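Olness Guest House Handbook
Section 2: Making Up the Double Bed
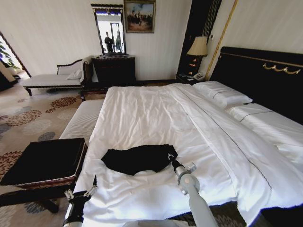
Vetano wrote in to ask whether anyone has ever slept worse because of a crooked duvet, and whether the hour spent ironing might go to breakfast instead. Noted. The section stands, and breakfast is at the usual time.

Before you start

Clear the bed down to the mattress and bottom sheet. Anything found on top of the duvet goes on the bench while you work. It does not go under the pillows, where guests will find it at midnight.

Steps

1. Check the bottom sheet. If it has come loose at a corner, redo that corner now. It will not improve under a duvet.

2. Lay the white duvet over the bed with the dark stitched line toward the head. Guests have slept with it at their feet and lived, but it looks wrong from the door.

3. Even up the drape at both sides. Stand at the foot and squint.

4. Fold back the top edge in a single band. The stitching should run straight across the bed. If it wanders off toward the window, so will everybody's eye.

5. Smooth from the middle outward with the flat of your hand. Soft creases near the foot are allowed. We are a guest house and do not own a steamroller.

6. Set the two pillows against the black headboard, dark piping showing.

Note: The Cuesta duvet covers shrink a little in a hot wash. Keep to the warm setting, however tempting the dial.

Caution: Do not lift yourself, a suitcase or a colleague by the gold ornament on the headboard. It is a decoration. Replacing the last one took until December and cost $200.

Caution: Dark cloths stay off white bedding while damp. If a mark appears, strip the cover at once and see Section 61, Stains and Who Made Them.

Spare covers are on the second shelf of the linen closet, behind the curtains.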